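Notes from the returns and repack floor at Mokdale, a few months into the automation rollout. Thread, mostly process, very little about hardware.

1/ Background. We take back phone accessories, mainly silicone cases, grade them and put the good ones back into stock. Before October this was all hand work at four benches. Grade, wipe, tray, label, next.

2/ The first thing that changed was the job titles. "Repack operator" became "cell operator" on the rota. Pay band moved one step. Half the shift didn't notice until the payslip.

3/ The Tustari cell does pick and place from the tray to the bagger. It doesn't grade. Grading is still a person with a lamp, and I don't see that moving this year. Silicone picks up lint and pocket dye, and the reject line between B and C stock is a judgment call.

4/ Silicone is also a poor material to grip. It drags on the tray wall and folds if you close on the rim. A case standing on its end is a different pick from one lying flat, and we get both. 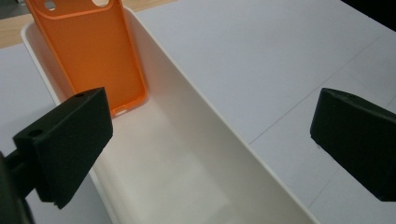 5/ So most of the setup work went into demonstrations. Operators do the pick themselves with a hand-held gripper, same tray, same table, and the recordings go to training. The target was 1000 clean picks per case type. A shift of this is slow and hard on the thumb. We cap it at 54 per person before a swap.

6/ The people who were quickest by hand were not the quickest with the gripper. They kept wanting to tilt the wrist and scoop. Two fingers don't scoop. It took most of them a week to stop.

7/ Numbers, as of 26th February. Unattended pick success on upright cases is 68 percent. Flat cases are better. The misses go to a side bin and get picked by hand at the end of the run, so somebody still has a bin to empty.

8/ What the floor complains about: the noise of the bagger, and the Jadora dashboard, which logs a stoppage against whoever is signed in. If the cell stops on a bad pick, that is not an operator fault. We asked for a separate code. It went in last week under "process – other".

9/ What the floor likes: fewer wrist complaints on the bagging side, and no more label runs by hand.

10/ Headcount is unchanged at 16. Two people moved from repack to grading, one went to Nel for the maintenance course. The next review is after the second cell is in. I'd want the stoppage data cleaned up before anyone draws a chart from it.

11/ Still open: who resets the cell on nights. At present it waits for the day shift.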